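Trivum-Lavabo: demostraciones de limpieza de baño con pinzas de mano
Ficha del conjunto de datos, versión 9

Léeme antes de descargar. O después, como hace todo el mundo, pero entonces no abras una incidencia preguntando por qué falta el fregadero de la cocina.

Qué contiene

Trivum es el club de robótica de estudiantes de Wavuscombe. Este repositorio guarda las demostraciones que grabamos durante el curso para el reto de tareas domésticas: una persona coge dos pinzas de mano, hace la tarea y el ordenador apunta todo, incluidas las dudas. La versión actual tiene 1647 episodios válidos de un total de 2197. La diferencia está en la carpeta descartes/, por si alguien quiere entrenar un modelo que se equivoque con naturalidad.

Cada episodio lleva:

- vídeo de la cámara de cada pinza (izquierda y derecha)
- vídeo de la cámara de cabeza
- trayectoria de las dos pinzas en el espacio
- apertura de los dedos
- una frase en español con la instrucción, escrita a mano y con la ortografía de quien la escribió

Los episodios duran hasta 65 segundos. Los más largos se parten en dos y comparten identificador, con sufijo _a y _b.

Tareas

pasar_trapo: frotar el interior de la pila con un trapo sujeto en la pinza.
colgar_trapo: dejar el trapo en un borde o en un gancho. Tiene la peor proporción de descartes y todos tenemos una teoría.
ordenar_repisa: mover frascos y vasos de un lado a otro.
jabon: coger la pastilla de jabón. Se grabó en abril y no se ha vuelto a hablar del tema.

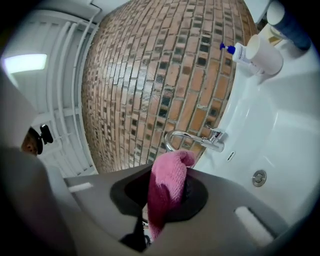
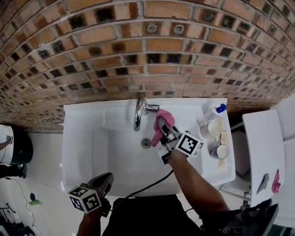
Tela rosa en la pinza, junto al grifo. Primera imagen: cámara de pinza; segunda: cámara de cabeza.

Cómo se grabó

Las pinzas son impresas, diseño propio, y van por su tercera revisión. La primera se llamaba Tang y se abría sola; conservamos el nombre en algunas rutas del código porque cambiarlo rompía el cargador. Los cubos con marcadores sirven para recuperar la posición de cada pinza desde la cámara de cabeza. Si un cubo queda tapado, la trayectoria se interpola y el campo pose_ok pasa a 0. Filtrad por ese campo. De verdad.

Las cámaras de pinza usan un objetivo muy angular y las imágenes se entregan sin corregir. Los parámetros de calibración están en calib/, un fichero por pinza. Intercambiarlos produce resultados casi plausibles, cosa que descubrimos la noche anterior a la entrega.

La sincronización se hace con Brulora, nuestro programa de captura. Hay que arrancarlo antes de encender las cámaras. Si se hace al revés también graba, pero cada vídeo vive en su propio huso horario.

Estructura

episodios/ una carpeta por episodio, numerada
descartes/ lo mismo, con menos orgullo
calib/ calibraciones
tang/ el cargador (ver arriba)
indice.csv tarea, instrucción, duración, pose_ok

Problemas conocidos

- El esmalte blanco brilla y los algoritmos de profundidad lo interpretan con mucha libertad.
- Las telas se deforman y no hay anotación de su contorno. Se aceptan contribuciones y paciencia.
- Casi todos los operadores somos diestros. La pinza izquierda trabaja poco y mal.
- En varios episodios de ordenar_repisa la instrucción dice "el bote". No especifica cuál. El operador tampoco lo tenía claro.
- Poca variedad de lugares. Un modelo entrenado solo con esto sabrá mucho de nuestra pila y bastante menos del mundo.

Uso y licencia

Libre para docencia e investigación, citando a Trivum y el número de versión. No recomendamos usarlo en un robot que comparta habitación con una vajilla heredada. Las grabaciones se hicieron con permiso de los participantes, y los audios se eliminaron por petición casi unánime de los propios participantes.

Pendiente para la próxima versión

- separar los episodios por operador
- volver a etiquetar colgar_trapo
- renombrar tang/ (pendiente desde la versión 2)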